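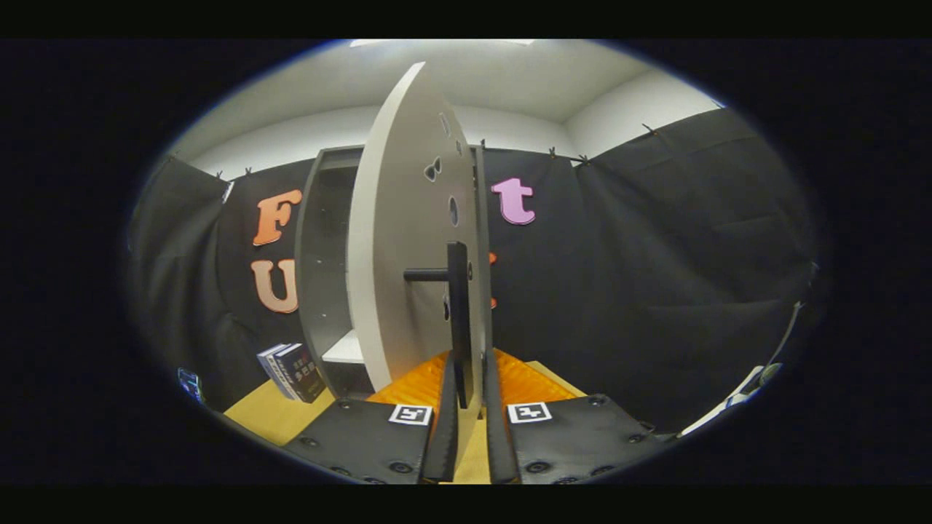

Can a machine put things away on a peg or a shelf yet?
Under fixed conditions it can, and at a useful rate. Move the peg a hand's width, change the light or hand it a different object, and the rate falls enough that most households would do the job themselves.

Workshop and household tips, page 3
Last updated April 7, 2020

The notes below cover chores people ask us about most often. They assume an arm with a simple two-finger gripper.

Hanging on a peg
A horizontal black peg on a pale upright board is a fair test piece. The peg contrasts with the board, but seen nearly end-on it gives little sense of depth. Set the board so that the arm comes in from the side at first, then squares up. A peg with a rounded tip forgives a small error. A threaded one does not, and will catch on cloth.
Trevor Fehr ran 246 hanging attempts on a Praveck arm in December. Most failures were loops that closed up in the grip. Stiff loops of cord or leather did well, soft tape did badly.

Books
Books standing side by side are harder than they look. Two fingers need a gap on each side of the spine, and a row of books has none. A person tips the top of the book out with one finger and then takes hold. Few home machines have been taught the tipping move. Leave a finger's width between volumes, or keep them in a shallow tray and move the tray.

Open shelves
An open-fronted shelf is easier than a cupboard. Small items on the lower level should sit near the front edge, where the gripper housing clears the shelf above. Measure the housing as well as the fingers. Ginette Morin lost a set of covers on the Wotine unit by checking only the fingers.

Surfaces
Ribbed or textured mats stop light objects sliding when they are nudged. They also catch fingertips that come in too low. Raise the approach height by the depth of the rib. Matt black cloth behind the work cuts reflections, though dark tools are then hard to pick out against it.

Cables
Keep them out of the reach of the arm. Running them down the wall side of the table is usually enough. Cable tidying itself is still a job for hands.

Shop floor
Repeated loading from a fixed tray is the one task we would hand over now. Settimio Ruggiero's cell at Nosport logged 1171 cycles between stoppages, with parts of a single size. Mixed bins still need someone standing by.

Cost check
Add the hours spent on setting up to the price of the machine. For a task done fewer than 2000 times a year, a better jig normally pays back sooner. Ferdinand Wieser has a cutting list for a plain peg jig, see the jigs page.

Corrections to Lorne Bergeron at the workshop address.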